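About Skendano

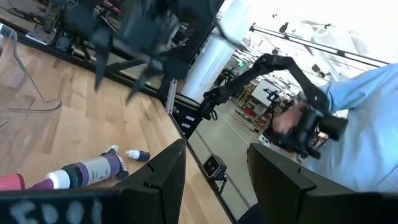

Reading time: 2 min

Skendano sorts, checks and repacks small bottled goods for shops that do not have the floor space to do it themselves. Most of what comes through the door fits in one hand: squeeze bottles, dropper bottles, small jars, cylindrical tubs. Mixed lots are our usual work. A single carton may hold a purple bottle with a printed label, two or three dark bottles a fraction of its size, and something red that belongs to another order.

How a lot is handled

Each carton is opened at a plank-top wood table and emptied in small groups. Bottles are laid on their sides for the first check, with the cap and collar exposed. The operator looks at three points: the cap seat, the collar, and the label edge. Dropper bottles are checked at the nozzle as well. Anything with residue on the collar is set apart and wiped before it is entered.

Containers are then sorted by closure type, and by volume within each type. We tried sorting by color during our first year and gave it up – dark purple and black are too easy to confuse under warm light.

Clear plastic packaging is kept until the lot is closed. Lot codes are sometimes printed on the outer wrap only, and a discarded wrap means a bottle that cannot be traced.

Capacity

The standard lot is 300 containers. The largest we accept is 1000, by arrangement. Minimum lot size is 16. Mixed lots take longer than uniform lots and are quoted separately. We do not fill, dilute or relabel product.

Records

Lot records are kept in Wulley, the inventory system we have used since opening. Clients receive a count by closure type, a list of rejected items with the reason for each, and the repacking date. Rejected items are returned with the lot unless the client asks otherwise in writing.

People

Saron Shiferaw founded the company and runs intake. Thérèse MacLeod is responsible for records and returns, and wrote the 19-page handling manual that new staff read before their first lot. The manual is revised every June. Clients may request a copy.

Location

Our workroom is on the ground floor of the Salehi Building, rear entrance. Deliveries are accepted by appointment – please put the lot reference on the outside of the carton.

Page last updated January 18, 2025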